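Have you ever stood in front of a really old building and wondered who decided to keep it? I do that a lot. My favorite one is the old grain market in Wetmont, and I'm going to tell you how it got a second life.

## A front with no back

The market has a stone front with 13 arches. Walk through the middle one and, surprise, you're in a big modern library! The builders kept the old front wall and put a brand new building behind it. Grown-ups call that wall a *facade* (say it like this: fuh-SAHD).

## How do you hold up a wall?

When the rooms behind a wall come down, the wall has nothing to lean on. So workers bolt a giant steel frame to it first, a bit like a cast on a broken arm. In Wetmont the frame stayed up for 29 weeks. Then they built the new floors, joined them to the old stone, and took the frame away.

My friend Phong Huỳnh worked on that job. He told me they numbered 200 loose stones with chalk so each one could go back in its own spot (I would have mixed them up by lunch).

## Go and look

Next time you're downtown, look up. Are the windows on the front much older than the roof? Is there glass peeking out over the stone? You may have found one!

I stopped at the library café in October and drew the arches in my notebook until my pencil went blunt.

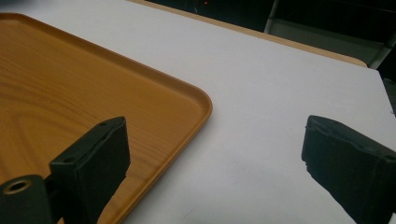

*A tray with a wood-grain pattern. Can you find the swirl that looks like a knot?*

If you draw a facade too, start with the arches. They're the fun part, and the straight bits can wait.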